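Speaker notes: Putting the Sweaters Away
Spring home evening, Lalton Library, 3/17/24

Before people sit down

Get the lights sorted out first, then the slides, then the water. Leave the paper bags on the back table until the break, because last year everybody started rummaging in them during the introduction and I lost the room completely. The sign-up sheet for the April mending evening goes by the door.

I have twenty minutes for the talk and then however long people want for questions. Go slower than feels natural!

Opening

Welcome, everybody, and thank you for coming out. I know it's still chilly enough that most of you walked in wearing the very thing I'm going to talk about, and please keep it on, I'm not going to come around and inspect your elbows.

I want to start with a confession. For years I put my winter knits away the way I put away everything else, which was in a hurry, on the last possible afternoon, straight from the back of a chair into a box. And every fall I opened that box and was surprised. There would be a crease across the chest that wouldn't come out, or a neckline that had grown, or (the worst one, and a few of you are nodding already) a little hole right in the front where no cardigan could cover it.

What changed things for me was simply giving the job a proper place and a proper morning. I do it in the bedroom, with the door closed and the radio on, and I do it on the bed.

(Pause here. Ask who folds on the bed, who folds on a table, who folds standing up in front of the dryer. Let them laugh at each other a bit.)

Part one: the bed as a work table

Now, I love a table for a lot of things, but for sweaters I'll take a made bed every time. It's wide, so the sleeves have somewhere to go. It's soft, so you can press down with your palms and feel where the lumps are. And you can walk around to the other side when you need to, which I can't do with my kitchen table because it lives against the wall.

Make the bed first, all the way, with the cover pulled up. I know it sounds fussy. But if you lay a sweater on rumpled sheets you'll smooth the sweater and the sheets will push right back at you. It doesn't have to look like a hotel, either. A few soft wrinkles in the bedspread won't hurt anything.

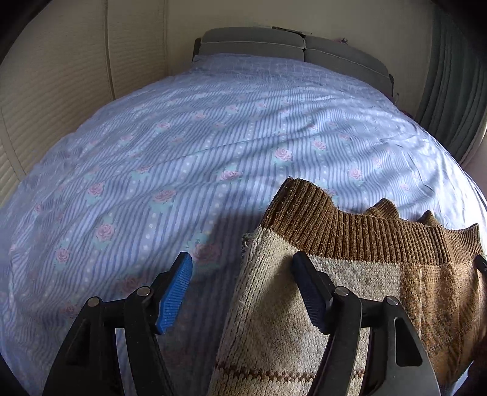
Folded knit on the striped bedspread, ribbed band along the top.

(Leave this one up for a while.)

I'm very fond of this bedspread, roses and all. Somebody always asks whether a busy print makes it harder to see what you're doing, and I think stripes are rather a help. If you've got lines running up toward the headboard, you've got something to set the side of your sweater against, and your eye will tell you right away when a sleeve has gone crooked. A plain cover is fine too, of course, you just have to step back a little more often.

Look at the ribbing on this one. Ribbing is what holds a sweater in shape, and it's the part we're roughest with. We tug it down, we push it up, we hang the whole weight of the thing from it. So when I fold, I let the ribs lie in their own direction, side by side, and I don't pull on them to make the edge look neat. A band that curves a little is a happy band, as far as I'm concerned.

(If they're restless, skip the story about the Kong Street laundromat. If they're cheerful, tell it, but keep it under four minutes.)

Part two: looking it over

This is the bit people rush, and I do understand, because it's dull until you find something. Before anything gets folded for the season, open it out flat with the front facing you. Use the daylight if you have a window. Lamplight is lovely for reading and hopeless for finding a thin spot.

Start at the bottom band and work up. Put one hand inside and spread your fingers gently, and if you can see your skin in one place more than in the others, mark it with a safety pin. Don't mend it now! If you stop to mend you'll never finish, and you'll have a bed covered in sweaters at bedtime. Pin it, put it on the chair, keep going.

Then the underarms, then the cuffs, then the collar. Turn it over and do the back, which goes faster.

Fuzz is a different matter. A bit of fuzz on a knit is nothing to worry about, and a brushed one is supposed to have it. What you're after are the hard little balls that come where your arm rubs your side. I take those off with a sweater comb from Drison, the wooden-handled one, and I go in one direction only. I'll pass mine around. Please do send it back up to the front, I've had it a long time.

If the sweater has been worn since its last wash, it gets washed before it goes in the box. I'm firm on this one, even when it looks perfectly clean, because moths are not as easily fooled as we are.

Let it dry completely, then wait one more day. I lost a cream pullover to impatience and I still think about it.

Part three: the fold itself

(Do this one live with the green cardigan. Move the water glass first.)

Lay it face down. Bring one side in toward the middle and lay the sleeve back along itself. Do the same on the other side. Then fold from the bottom up, once for a heavy knit and twice for a thin one. Keep your hands flat and let the fold be a bit round, since a sharp crease is what you'll be steaming out in October.

People with plaids and stripes, you have an extra little job, and I think it's a pleasant one. Before you fold, pat the pattern straight. Knitted plaid drifts as you wear it, and a few minutes of patting brings a lot of it back. The brown one coming up has caramel and dark chocolate in the same band, with off-white in the plaid below, and I could look at those colors all day.

(Next slide. Say nothing for a moment, let them look.)
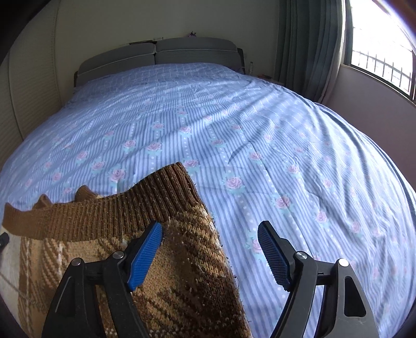
Part four: boxes, bags and what goes on top

Heavy things at the bottom, light things above, and don't fill it to the lid. My rule is that I should be able to slide a flat hand down the side. I use the Kerkska cotton bags for the good ones and an ordinary lidded box for the rest, and I write what's inside on a card, because I will not remember.

No plastic from the dry cleaner. Cedar is nice, but sand it lightly each year or it's only decoration.

Mention that the handout has all this on it. I printed 100, so they can take one for a neighbor.

Questions

Likely ones: hanging cardigans (no, fold them), freezing for moths (yes, in a sealed bag, I'll explain), whether to store under the bed (yes, if it's dry under there).

Then send them to the back table for the paper bags, one each, and remember to ask for my comb.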